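September 2, 2020

# Switching to refills, six months in

I started buying refills in February, when the Kastard shop in Flollbridge put in its wall of taps. I said then that I would write up how it went.
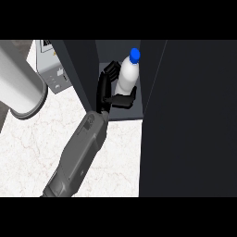
My sister's view, given over the phone last week, was that refills are a nice idea for people who live next door to the shop and have nothing to carry home. She tried it for a month and went back to the supermarket. She said the savings were eaten up by bus fare.

She has a point about the bus. I live a mile and a half out and I only go when I have other errands in town. That means waiting until dish soap, shampoo and laundry liquid are all low at the same time, and they never are. I now keep a spare of each under the stairs, so I own more soap than I did before.

The money side is mixed. Laundry liquid is clearly cheaper. Dish soap costs the same as the Olteo one I used to buy, and the shampoo is more. I expected the opposite. Over the whole stretch I think I'm slightly ahead, but I lost two receipts and can't prove it.

Some notes for anyone thinking of trying it:

- Weigh your container before you leave home and write the weight on the bottom in marker. The shop has a scale but there is usually a line for it.
- Rinse old bottles the day before and leave them upside down. Water left in the bottom makes the soap thin and it goes off sooner.
- Take a funnel for anything with a narrow neck. The shampoo tap is fast.
- Don't mix leftovers. I put the lavender laundry liquid on top of the last of the plain one and it turned stringy. I had to throw it all out.

The dishwasher powder I gave up on. It left a film on the glasses, and adding vinegar didn't help. I have gone back to the Kikuchi tablets in the cardboard box – they cost more, but the glasses come out clear.

The hand soap is the best thing they sell. It smells of very little and one fill lasts us 5 weeks.

I plan to keep going through the winter with the laundry liquid and hand soap, and decide about the shampoo when this lot runs out. The shop says it will open on Sundays from next month, which would suit me better than Saturday mornings.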